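About Joteo

Joteo designs and builds phono stages, line stages and power supplies for two-channel playback. All circuit boards are assembled and tested at our shop in Tirnwood, where the company has been located since the first production run of the Soriano phono stage.

What we make

The current range has four models. The Soriano is a moving-magnet and moving-coil phono stage with passive equalization and adjustable loading. The Soriano Line is the matching preamplifier, with a relay-switched volume control. The Plultden is an external power supply that can feed either unit. The Plultden Dual feeds both through separate windings and separate regulators.

Each unit runs for 100 hours on the bench before final measurement. Channel balance, noise floor and equalization error are recorded by serial number, and a printed copy of the results goes in the carton. Units outside the limits go back to assembly. We keep the files for every unit shipped, more than 2000 to date, so a repair can be checked against the original figures.

Design approach

We use through-hole parts in the signal path where a suitable part is still made. Coupling capacitors are film types. Feedback is kept local to each stage. Input transistors are matched in pairs on a fixture we built for the purpose, and the pairs are labeled and stored together until assembly.

Joteo does not sell cables, stands or cartridges.

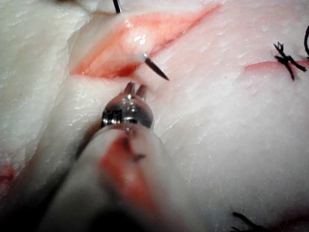
Curved needle at an incision, close view.

Service and ordering

Repairs are done in Tirnwood by the same bench that tests new units. Please write for a return number before shipping, and include the serial number, the cartridge in use and the load setting. Units with a serial number below 3680 use the earlier power connector and need an adapter to work with the Plultden supply. The adapter can be ordered with the supply.

Orders are accepted directly and through dealers. Demonstration units are available at the shop by appointment.

Page last revised 10/07/2020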